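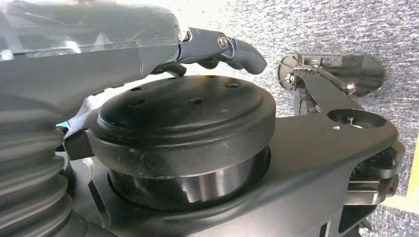 Workshop, Sunday morning

Shed and workshop bits, in no order

Stuck bolt: oil, leave overnight, then tap the head a few times before you go near it with a spanner. Still stuck? More oil. Don't lean on it, you'll round it off.

Rubber boots and bellows on old kit: wipe with soapy water, dry, look down in the folds for splits. White spirit ruins them. Learnt that on the Mudgway pillar drill, 60 quid down the drain.

Clear plastic covers: damp cloth, never kitchen roll, it scratches.

Sawdust on a concrete floor, sprinkle a bit of water first then sweep. Much less in your nose.

Jam jars for screws. Lids screwed up under the shelf, jars twist on. Label the jar not the lid (did all 8 the wrong way round, had to redo teh lot).

Sandpaper going soft? Damp shed. Biscuit tin with a lid, sorted.

Glue bottle nozzles - a bit of petroleum jelly round the thread and the cap comes off next time.

Paint tins: write the room on the side aswell as the colour. Lids get swapped.

More in August, mostly hinges.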